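Plusedico, un lexique ouvert des mots du rangement

Plusedico rassemble le vocabulaire français des contenants domestiques : bacs, caisses, paniers, cageots, boîtes à couvercle, et tous les noms régionaux qu'on leur donne. J'ai commencé avec un simple tableur et je me suis prise au jeu, tant les variantes sont savoureuses d'une région à l'autre !

Contenu

La version actuelle compte 809 entrées, dont 352 accompagnées d'au moins une phrase d'exemple. Chaque entrée tient sur une ligne du fichier lexique.tsv, encodé en UTF-8, avec les colonnes suivantes :

forme
genre
definition
region (vide si le mot s'emploie partout)
source

Les définitions sont courtes, et c'est voulu. Pour « bac », par exemple, on distingue cinq sens, du bac à légumes au bac de plongée, et les renvois permettent de sauter de l'un à l'autre (mon passage préféré du fichier, je l'avoue).

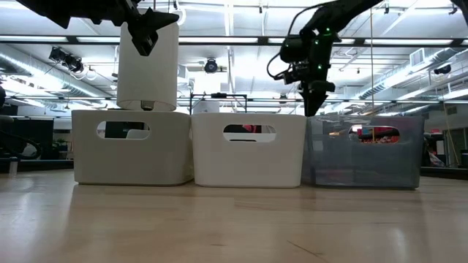
Les mots composés ont droit à leur propre ligne dès qu'on les trouve dans deux sources différentes. « Bac gerbable » y est, « bac à bazar » aussi, et j'en suis ravie.

Sources

Le gros des formes vient des carnets Voicu, numérisés page à page, puis du glossaire Dundivix, qui apporte environ 470 termes de métier. Les doublons ont été fusionnés à la main. En cas de désaccord sur le genre, les deux sont notés : m/f.

Limites connues

Le Québec et la Suisse romande sont très mal couverts. Les pluriels irréguliers manquent encore. La colonne region mélange départements et anciennes provinces, à reprendre avant la version de mars.

Contribuer

Ouvrez un ticket avec le mot, le lieu où vous l'avez entendu et une phrase complète. Les mots de grand-mère sont les bienvenus !

Licence : CC BY 4.0. Hébergement : dépôt Flavthorpe, dossier plusedico.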